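Projects > Workshop > Bits and Boards > Gallery

The parts tray, finally

I've had a few messages since the February post asking about the parts tray, so here's how it came together. For anyone new, it's a grey tray with a spot for each computer part, so a processor and a stick of memory can sit somewhere sensible between jobs. For years my somewhere sensible was the lid of a Brimside biscuit tin, and I'm not proud of what that lid did to a perfectly good board!

The idea came off the Murkomeck forum, where somebody had drawn up a nest for a single chip and then wandered off. I pinched the basic shape, fiddled with the clearances for a fortnight (the first go gripped like a crab, the second rattled) and kept going until I had a version I'd trust.
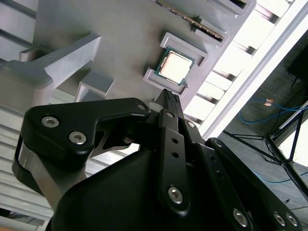 The corners were the part I fussed over most. A processor only wants to be held around the rim, with nothing poking at the underside and nothing dragging across the top, so I went with raised pieces that hug it and leave a gap where you can get in and lift. My first drawing had a full wall all the way round and it looked lovely, very tidy, and you could not get the chip back out without tipping the whole thing upside down over a towel.

Memory was easier. A long slot with a wall either side does the job, and I only had to redo it once, when I measured from the wrong end of the stick like a goose. If you're making your own, measure the actual part on your bench and don't trust the number on the listing. I colour-coded my drawings after that, which helped more than I'd like to admit.

I printed everything in plain grey from Wukine, mostly because the shop had 2 spools left on the clearance shelf, and I've grown quite fond of it. Gold contacts show up nicely against it. So does every speck of dust, mind you.
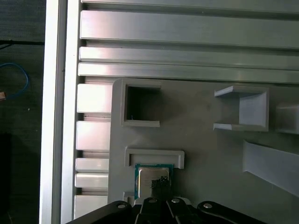 Aluminium extrusion is the best thing I ever started hoarding. Mine is mostly offcuts from the old Magalhães bench, sawn into shorter lengths on a Monday evening when I should have been cooking tea, and I haven't bought a new rail in ages. You can shift things along by a whisker, do the bolts up again and carry on, and if you change your mind the metal doesn't hold it against you. The short ends get used too. I've got a bucket of them under the bench that weighs as much as a labrador.

Still to sort out: labels (I want them engraved, my handwriting is a disgrace), and a cover to keep the fluff off overnight. I've also been asked for the files. They're some 300 little edits deep and named things like "nest_final_really", so give me a bit to tidy them up and I'll put them on the downloads page with the print settings.

Filed under: workshop, 3D printing, computer bits, storage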